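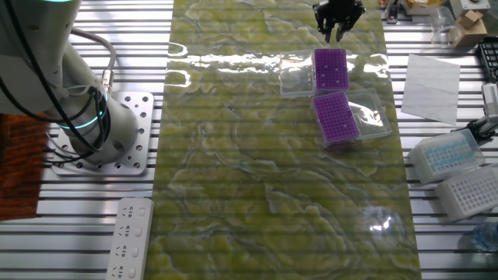 The tip rack bench at Cellberg. Arm up top, two purple racks and their lids on the marbled sheet.

Cellberg open afternoon, notes from the visit

Typed mostly on the train back from Nulirholm, so excuse the state of it. Signed up for this back in spring, forgot, got the reminder in July, went. Glad I did. Feet hurt.

Short version for people who only want to know if a machine can do the boring jobs yet: some of them, slowly, if somebody sets the table first.

Getting there. Bus from the station, get off at the stop after the garden center. The sign for Cellberg is small and behind a hedge. Visitor badge at the desk, coffee in paper cups, then they split us into groups of 30. Mine went through the workshop side first and the lab side after. I'd have liked it the other way round, the lab side was where I had the most questions and by then it was getting on for four.

Workshop side. Shelf restocking. A wheeled base with an arm on it, cans and boxes, a fake store aisle about as long as my kitchen. Cans went fine. Boxes fine. Bags of rice, no. It got hold of a corner, the bag sagged, whole thing slid back on the shelf. Guide said soft packages are the sore spot and everybody in the room who has ever stocked a shelf nodded. I did two years of nights in a supermarket and I'd say a slow new hire would do that aisle in a quarter of the time. The new hire also goes home and calls in sick, fair enough.

Dish loading was next door. Plates into a rack, one at a time. Mugs were harder becuase of the handles. No glasses in the demo, I asked, they said not with visitors in the room. Liked that answer.

Laundry was a poster only. Somebody in our group was quite put out, she'd come for the towels.

Lab side. This is the one in the photo and the one I keep thinking about. White arm bolted to a metal plate full of holes, blue-green ring of light near the base, black gripper with two fingers. Work table is slotted metal rails, and down the middle a long sheet with a green and yellow marble pattern, shiny as anything. On that, two purple pipette tip racks with clear lids lying next to them. The chore is lid handling: take a lid off, set it down, pick it up, put it on the right rack, square.

Sounds like nothing. If you've worked in a lab you know how much of a day is nothing like that. Opening, closing, moving a box a hand's width to the left. I did a summer of it once and my thumbs remember.

Things I wrote down standing there:

Clear lids are nasty. You're asking a camera to find something you can see straight through, and on a glossy surface with the ceiling lights coming back at you. I had trouble telling where a lid edge was myself from where I stood.

Racks aren't lined up for it. In the photo the lower one is at an angle to the upper one. I asked if that was sloppy or on purpose. On purpose. They want it to cope with a bench the way people leave a bench. Good.

Closing is harder than opening. Opening you need a grip. Closing you need a grip and four corners agreeing. The guide's log sheet said 922 tries at closing so far. I asked how many worked, got "more than half", couldn't get more than that out of anyone.

Speed. Almost 30 seconds a lid on the runs I watched. I timed it on my phone. My own time, waving at an imaginary rack, maybe three, but then I get bored after ten lids and start chatting, and the arm doesn't.

What happens if it knocks a rack over: a person comes and stands it up. So there's a person. This came up at every station. The shelf thing had a person, the dish thing had a person. Fine for an open day but if I'm buying one of these to save a person I'd like to know when that person gets to leave. Asked. "Depends on the bench" was the answer.

The rest of the table looked like a normal bench, which I took as a good sign. More tip boxes off to the right, one with light blue tips under its lid, a clamp stand, a cardboard box, a plastic cup. Demo tables at fairs are always scrubbed bare and this one wasn't.

Compare with Thongdee. I went to their showroom last year and saw a machine that fills and caps tubes, very fast, very nice. But it's a closed cabinet. Everything goes in its own slot and if your racks are a different make you're out of luck. The Cellberg arm is far slower and would put up with my racks. For a big place running the same thing all day, the cabinet. For a small lab with a mess of different boxes, I'd wait and then maybe the arm. Wait being the main word.

Skodance had a table in the lobby with leaflets for grippers and soft finger pads. Took a leaflet. Pads are sold in sets of 2. No prices printed, you have to write in, which always puts me off.

Questions at the end were rushed, they had the next group waiting at the door. Somebody asked about home use. Answer was a long one but what I got from it: kitchens are worse than labs. Labs at least buy the same box again and again. Your kitchen drawer has eleven kinds of lid in it and half don't fit anything. Mine does anyway.

Cost, since people will ask me. They wouldn't say. Leasing was mentioned, with set-up visits on top.

Practical stuff if you go to the next one:
Wear flat shoes, no chairs on the workshop side.
Photos OK on the lab side, not OK in the shelf room.
Eat before. There were cookies and they were gone by the time the second group came thru.
Ask for the lab side first if they let you pick.
Last bus back is earlier than you'd think, check it.

Will put up my notes from the dish station seperately when I find the other notebook page.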